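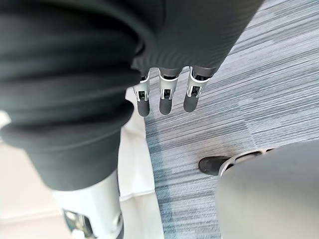 Marisol Villaseñor wrote in to say that her charcoal trousers come out of the machine with pale lines across every crease, and that washing them again only makes the lines worse. She uses a 60 degree cycle and a full drum. Both of those are the trouble.

Dark grey and black cloth loses colour fastest wherever it is folded hard and rubbed. Inside a packed drum the folds stay put and rub against each other for the whole wash. Turn the garment inside out, do up the zip, and wash at 30 with the drum half full. A short cycle is enough for anything that isn't muddy.

Lines that are already there won't wash out, as the dye has gone from the ridge of the fold. A packet dye in the machine will even things up on cotton or linen. It does very little on polyester, and the stitching often stays the old colour, so check the label first.

Drying

Shake each piece hard before it goes on the line. Hang trousers by the hems with the legs together, pegged on the seam where the marks won't show. The weight of the waistband pulls out most of the creasing and you may not need the iron at all. Keep dark things out of full sun, or leave them inside out until they're dry.

Don't leave a wet pile in the basket overnight. Thick folds hold water in the middle long after the outside feels dry, and the smell that follows needs another wash to shift.

Ribbed cuffs and sleeves

Ribbing stretches when it's wet and heavy. Dry ribbed sleeves flat on a towel, pushed back into shape by hand, with the ribs running straight. If a cuff has already gone slack, dip just the cuff in hot water, squeeze it in a towel and dry it with a hairdryer. This works on wool and most cotton mixes. Acrylic won't spring back and is better taken in with a few stitches on the inside.

To iron ribbing, don't. Hold the steam a hand's width off and let it drop.

Lint and fluff

Charcoal shows everything. Wash it away from towels and anything fleecy. For what's left, a damp rubber glove wiped in one direction picks up more than a sticky roller does, and it gets into the creases behind the knee where the roller skips. Rinse the glove and carry on.

Pressing shine out

Shiny patches on dark trousers come from ironing on the right side. Lay a damp cotton cloth over the patch, press down for 4 seconds, lift, and brush the cloth up with a clothes brush while it's still steaming. Repeat until it dulls. An old tea towel does fine so long as it's a plain pale one. Printed ones can transfer.

Shortening a leg that bunches

If trouser legs gather in heavy folds they are too long for whoever wears them, and the hem will wear through at the back. Put them on with the usual shoes and pin one leg only, at the back, so that the cloth just touches the top of the heel. Take them off and match the second leg to the first on a flat table. Tack, try on again, then sew. Wash new trousers once before you cut anything, cotton especially.

Omar Najjar asks about iron-on hemming tape. It holds well enough on medium cloth but goes stiff on thin cloth and lets go of thick. Press it for the full time given on the packet and let it cool before you move it. A few hand stitches at each seam will stop it peeling there.

Keep the offcut. It's the only cloth that will match when the pocket goes.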